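Setting up the disassembly cell for desktop towers

This page covers the daily setup of the Flukton arm for pulling drives and memory from desktop towers. Allow 15 minutes if the fixture is already on the table.

Power the controller off before you touch the gripper. Wipe the fingers with a dry cloth and check the tips for chips. Retighten the finger screws, then the camera bracket.

Lay the tower on its side with the panel off and the power supply toward the arm base. Push it against the stops. The gray fixture goes to the left of it.

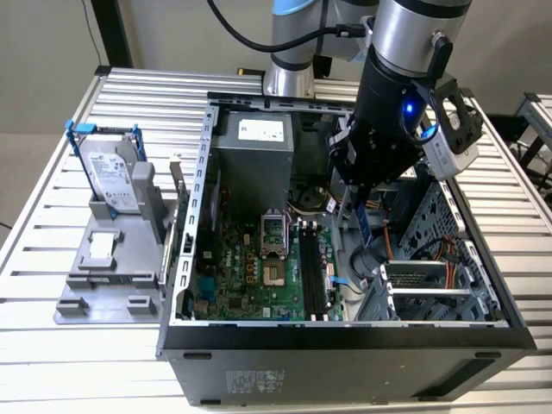
Gripper over the drive side of the case, Seagate drive in the fixture at left.

Power up and run the homing routine. Jog to the first memory slot at 8 percent speed and stop above it. Look at the fingers from two sides. If they are off center, correct the taught point and save it under the tower model, not under the default name.

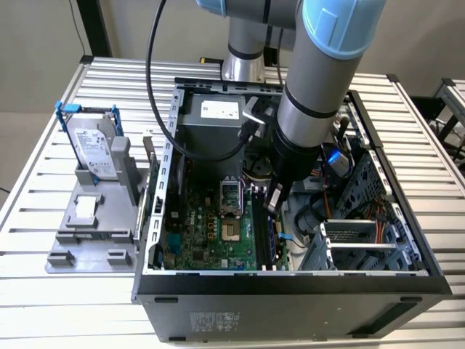 Sylvie Marchand wrote in to say that she teaches the memory points again after every finger change, even when the new set comes from the same Brotex batch.

Next, check the cable. Move the wrist slowly through its full range over the case and watch the slack. The cable must not catch on the case rim or pull tight at the connector. Move the clip on the forearm if it does, and repeat the move.
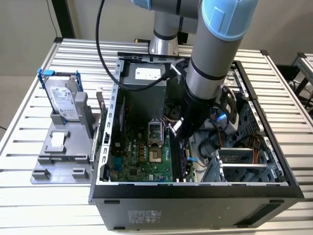 One reader asked whether the cable check can be skipped when only the tower model changes. It can't, another answered, as a taller case eats up the slack.

Run one full cycle at low speed with your hand near the stop button. Log the result in Catterall. Replace the finger pads every 500 cycles and grease the gripper slides every 90 days.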